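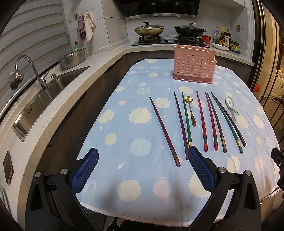 Zivell is looking for a gripper test technician, full time, at our Temik site

In March we stopped shipments of the Skirura hand-held gripper. The finger pads were letting go of thin, smooth objects partway through a lift, mostly chopsticks and spoon handles. We have nearly 1,000 logged drops and still do not know the cause.

You will:
Repeat pick-up runs with chopsticks, spoons and similar utensils, 100 per shift
Log every drop, including the ones that look like your own mistake
Swap finger pads and check the screws before each run
Write up faults for Hoarau, who make the pads

You need 2 years of bench or field testing, steady hands and clear written English. A robotics degree is not required. Shifts are 8 hours, days only. Some runs are done in ordinary home kitchens, so a driver's license helps.

Pinched fingers have been reported. Safety training is paid and comes first.

Send a resume and one fault report you have written to Albane Boyer, Test Lead, by 11/07/2025.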